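Reference > Service robots > Upper-body systems > Pliltik
Last revised in August, by Kolbrún Bundgaard

Pliltik is a two-armed robot kit for table work, sold by the firm Ivau of Flelbridge. It consists of a pair of arms with five-fingered hands, a control box, and a set of software for recording and replaying hand movements. The kit is offered for sale and also as a monthly service, in which the maker keeps ownership of the hardware and the customer pays for use. It is bought mostly by technical colleges, small laboratories and firms that want to try out a packing or sorting task before they invest in a larger machine.

The name is used both for the whole kit and for the hands alone. In the older price lists the hands were named separately, and some resellers still keep this habit, so a buyer should check which of the two is meant in an offer.

The most common first exercise with the kit is the placing of a small cube into an open tray. It needs only a flat white surface, a black tray and a red cube, and the strong difference between the three colours makes the work easier for the vision software. The cube is held between the thumb and the fingertips of one hand, while the other hand stays open at the side of the tray.
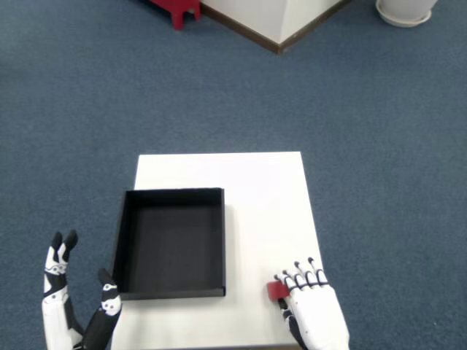 FLELBRIDGE, August - The current version of the kit is the third. The first version had a simple two-part gripper on each arm and was sold in small numbers, almost all of them to customers near the factory. The second version brought the five-fingered hand, but its thumb could move in one direction only, and thin objects were difficult to hold. In the third version the thumb was made again from the beginning, and the control box became smaller.

Ivau states that 431 kits of the third version have been delivered. Of these, 149 are used under the monthly service and the others were bought. The company has 38 employees, who work in one building in Flelbridge. Repairs are done in the same building, and there is a second service point in Blackburn for customers who do not wish to send the arms so far.

Operation

Movements can be given to the robot in two ways. In the first, a trained person wears a pair of gloves and the hands follow the movement of the fingers. In the second, the movement is built step by step on a screen. The glove method is quicker, but it asks for some patience at the start - the hands answer with a small delay, and new users often close the fingers too early. The maker recommends at least 20 recordings of each task before the robot is left to repeat it without guidance.

Each recording is stored with the position of every joint. Recordings can be cut, joined and given a name, but they cannot be changed from left hand to right hand automatically. This was asked for by many users of the second version and is still missing.

Reception

Opinions on the kit are mostly favourable. Teachers value that a class can begin with a real task on the first morning. The manual is considered clear, although the chapter on calibration is placed after the chapters which need it. Criticism has been directed at the price of replacement fingertips, which are sold only in full sets, and at the noise of the fan in the control box. Under the monthly service the fingertips are included, and for a user with heavy daily work this can be the cheaper way.

A further point of discussion is the choice of objects. A cube has flat sides and is forgiving to hold, so good results with it say little about bottles, bags or cloth. The maker supplies a second set of objects with round and soft forms, but it must be ordered separately.

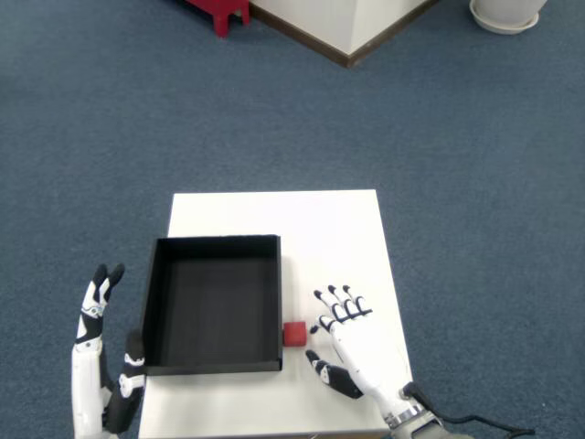

Can the kit be used without the monthly service?

A bought kit works fully without it. The recording software is included in the price and runs on an ordinary computer, while the service adds repairs, spare fingertips and new versions of the software for as long as the customer pays.

Related equipment

The arms can be fixed to a stand or to the edge of a strong bench. The stand is delivered in two parts and is put together with the tools in the box. Stands for the second version do not fit the third, as the holes in the base plate were moved. An adapter plate can be ordered from Flelbridge or collected in Blackburn.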